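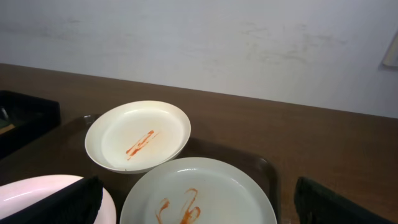

桌上的托盘

Broltari 课堂版:学生进度不同步,重复循环那一关卡住,怎么办

提问者:Stirnunside
发布于 2022年10月11日

急问。我带一个四年级的编程兴趣班,用的是 Broltari 课堂版,九月份开的课。前面走路、转弯那几关都还行,到了“重复”积木这一章就出问题了。

一是有几个孩子在家做过的关卡,回到学校登录又变成没做过,星星也没了。家长截图给我看,确实是过了的。教师后台那边显示的也是旧进度。

二是第91关,要求用循环嵌套,一半学生直接把积木复制粘贴一长串,也能过关,但只给一颗星。他们觉得过了就行,不肯改。我讲了两节课,嵌套还是讲不明白。

学校网络一般,用的是公用平板,浏览器版本不太新。下周要交阶段小结,想先把进度的事解决掉。有没有老师遇到过?谢谢谢谢

Raju
进度那个我遇到过,多半是帐号问题。学生在家点的是“游客继续”或者家长自己注册的号,跟班级码那个号不是同一个。名字一样也没用,系统认的是班级号后面那串数字,比如我班有个孩子是2643结尾,家里那个完全另一个号。

你让家长打开右上角头像,看下面有没有班级名称。没有就是登错了。

合并的话,教师后台 → 班级管理 → 点学生名字 → “关联已有帐号”,把家里那个号填进去,两边取进度高的那一份。注意先让学生两边都退出再点,我有一次没退,结果又被平板上的旧记录盖回去了,重做了2章,孩子差点哭。

公用平板还有个毛病,上一个学生不退出,下一个直接接着做。我现在下课前留一分钟专门退出登录。浏览器缓存也清一下吧,不清有时候页面显示的还是旧的,得刷新好几次才对。

嵌套的问题我没什么好办法,我班也是学得稀稀拉拉的。

Jostudstead
循环嵌套说一下我的做法,不一定适合你班。

先别开电脑。让学生站起来,我念“往前走三步,右转”,念四遍,走完一个方块。然后问他们怎么念能短一点,一般都有人说“重复四次”。再问“往前走三步”能不能也写成重复,走一步重复三次,这就是里面那一层。外面一层,里面一层,用两种颜色的粉笔在黑板上框起来。框完再开电脑,顺很多。

然后是不肯改的问题。后台有个“积木上限”,在关卡设置里,默认是关着的。打开以后超过数量就不能运行,复制粘贴那招就不行了。不过别一上来就设得太紧,我第一次照标准答案的数量设,全班卡死,后来放宽了两三块才好。

还可以让做完的学生把自己的程序念出来给同桌听,念一长串的自己就嫌烦了,呵呵

另外班里有人特别快的话,自由创作模式可以开给他们,那里面积木总数能放到3000块,随便他们折腾。就是老平板会卡,块多了拖都拖不动,让他们勤保存。

阶段小结我是直接导出表格的,在“报告”那一页最底下,按钮很小。导出之前先把楼上说的帐号关联弄好,不然导出来的数还是错的,得重新导一遍。

Stirnunside
查了,真是帐号的问题,三个孩子都是用家长的号在做。已经关联好两个,还有一个家长没回消息。积木上限找到了,下节课试试。我们教室挺小的,站起来走可能走不开,我看能不能去走廊上。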